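Para: lista de discussão Cozinha de Casa
Assunto: Re: Cebola roxa em conserva: proporção, vidro e tempo de geladeira
Data: 31 de agosto de 2020

Boa tarde a todos,

Respondo à mensagem de sexta, que ficou sem retorno no fim de semana. Deixo citada a parte principal e comento em seguida.

> Pessoal, faço cebola roxa em conserva desde o ano passado e
> nunca sai igual. Uso meio a meio de vinagre e água, duas
> colheres de açúcar e sal no olho. Tem vez que fica crocante
> e tem vez que em três dias já está mole e com gosto de nada.
> Troquei o vinagre de maçã pelo de álcool e não vi diferença
> na textura, só ficou mais agressivo. Minhas perguntas:
>
> 1) Líquido fervendo ou frio?
> 2) Alguém pesa o sal? Quanto?
> 3) Quanto tempo dura mesmo na geladeira? Já li de uma semana
> a três meses.
> 4) Vale a pena comprar os vidros da Rullivov ou qualquer um
> de azeitona serve?
>
> Também queria saber se dá para deixar fora da geladeira
> fechado, como se faz com geleia. Minha geladeira é pequena.

Vou por partes, mas fora da ordem, porque a última pergunta é a mais séria.

Fora da geladeira, não. A conserva que a maioria de nós faz aqui é de geladeira: o vidro não passou por banho-maria, a acidez não foi medida e a receita não foi testada para prateleira. A geleia leva muito açúcar, vai quente para o vidro e normalmente tem acidez própria da fruta. Cebola é um vegetal de baixa acidez e depende inteiramente do vinagre. Existem receitas de prateleira para cebola, com proporção maior de vinagre e tempo de fervura definido, e quem quiser fazer isso precisa seguir uma delas sem mudar nada. Diluir o vinagre porque ficou forte, numa receita dessas, estraga o que a torna segura. Se a geladeira é pequena, faça menos de cada vez. Uma cebola média enche um vidro pequeno e acaba antes de dar problema.

Sobre o vinagre. Olhem o rótulo antes de qualquer coisa. Os que compro têm 4% de acidez, e há alguns com mais. Meio a meio com água, partindo de 4%, resulta em 2% no líquido, e a água da própria cebola ainda baixa isso. Para comer em poucos dias funciona. Para durar mais, passei a usar três partes de vinagre para uma de água e compensei no açúcar. O vinagre de maçã e o de vinho branco dão um resultado mais redondo. O de álcool serve, mas pede mais açúcar e alguma especiaria. O de vinho tinto escurece o líquido e esconde a cor da cebola, o que para alguns pratos não incomoda.

Sal, sim, peso. Colher engana muito, principalmente quando se troca o sal fino pelo grosso. Somo o vinagre e a água e ponho 2% do peso em sal. O açúcar deixo no dobro do sal quando é para sanduíche e igual ao sal quando é para acompanhar feijão ou carne gordurosa. Tenho uma balança da Murnstead, simples, que mede de grama em grama, e para essa finalidade basta. Para especiaria não serve, mas especiaria ninguém precisa pesar.

Líquido quente ou frio. Fiz das duas maneiras com a mesma compra de cebolas, cortadas na mesma espessura. Com o líquido fervendo, a cor sai rápido para o vinagre, o ardido some e dá para servir em meia hora, mas a cebola cede. Com o líquido frio, ela continua firme por muito mais tempo e o ardido demora até o dia seguinte para baixar. Hoje faço um meio-termo: aqueço só até dissolver o sal e o açúcar, desligo, espero ficar morno e despejo. Para mim resolveu o problema da cebola mole.

A outra causa de cebola mole é o corte. Fatia muito fina, dessas quase transparentes, não aguenta nem com líquido frio. Corto com uns três milímetros, no sentido da raiz para a ponta, e não em rodelas. As rodelas ficam bonitas e amolecem antes. Também descarto a primeira camada quando ela está com aspecto de couro, mesmo que seja roxa, pois essa não melhora no vinagre de jeito nenhum. E cebola que já brotou vai para o refogado.

Quanto à escolha, prefiro as pequenas, pesadas para o tamanho e com a casca bem seca. Da última vez comprei um saco por 596 gramas na etiqueta, da marca Rornero, e renderam dois vidros de tamanho médio depois de limpas. As grandes costumam ter mais água e o miolo às vezes vem dividido em dois, o que atrapalha o corte.
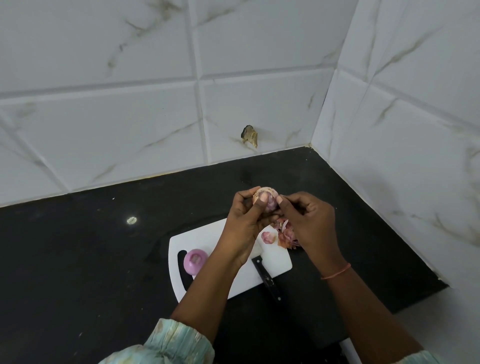 Depois de cortar, há quem deixe de molho em água gelada por dez minutos. Tira parte do ardido e também parte do sabor. Faço isso só quando a cebola está muito forte, e nesse caso escorro bem e seco com um pano limpo, senão a água que fica nas fatias dilui o vinagre e volta o problema de antes.

Vidros. O de azeitona serve, desde que a tampa não tenha ferrugem nem cheiro. A tampa guarda o cheiro mais do que o vidro, e com a de pepino já desisti. Os da Rullivov são bons, de boca larga, fáceis de lavar, e a vantagem termina aí. Não compraria só para isso. Lavo com água quente e detergente, enxáguo, passo água fervente e deixo escorrer de boca para baixo. A tampa metálica com a parte interna riscada eu jogo fora, porque o vinagre ataca o metal.

Um detalhe que faz diferença: a cebola precisa ficar coberta. Nas primeiras horas ela boia, depois assenta. Aperto com uma colher limpa no mesmo dia e completo com um pouco do líquido que sobrou, que sempre guardo à parte até o dia seguinte. E garfo usado não entra no vidro. Em casa, foi isso que mais aumentou a duração.

Duração. Com o meio a meio, eu consumiria em uma semana. Com três para um, tudo limpo e sempre na geladeira, conto duas ou três semanas de boa textura. Os três meses que aparecem por aí eu não adoto. Anoto a data na tampa com fita crepe. Se o líquido turvar, borbulhar, criar película ou cheirar diferente, vai para o lixo sem provar.

Especiarias, para quem quiser variar: pimenta-do-reino em grão, uma folha de louro, semente de coentro. Uso a semente de coentro da Bhatia, que vem inteira, e dou uma leve tostada na frigideira seca antes. Cravo, no máximo um por vidro. Alho cru eu deixei de pôr, porque de vez em quando fica azulado no vinagre. Essa mudança de cor é inofensiva, mas as visitas estranham.

Por fim, o líquido que sobra. Não reaproveito para outra leva de cebola, pois já está diluído e não dá para saber quanto. Uso como tempero de salada, com azeite, ou numa maionese de batata.

Se alguém tiver feito comparação com vinagre de arroz, gostaria de ler as proporções. O que encontro aqui é mais suave e não sei se vale diluir. Em novembro costuma baixar o preço do pepino na minha feira e pretendo repetir o teste do líquido morno com ele, cortado grosso. Mando o resultado para a lista.

Peço também a quem responder que apague o resto da citação e deixe só o trecho comentado. O resumo diário da semana passada chegou com a mesma mensagem repetida quatro vezes.

Um abraço a todos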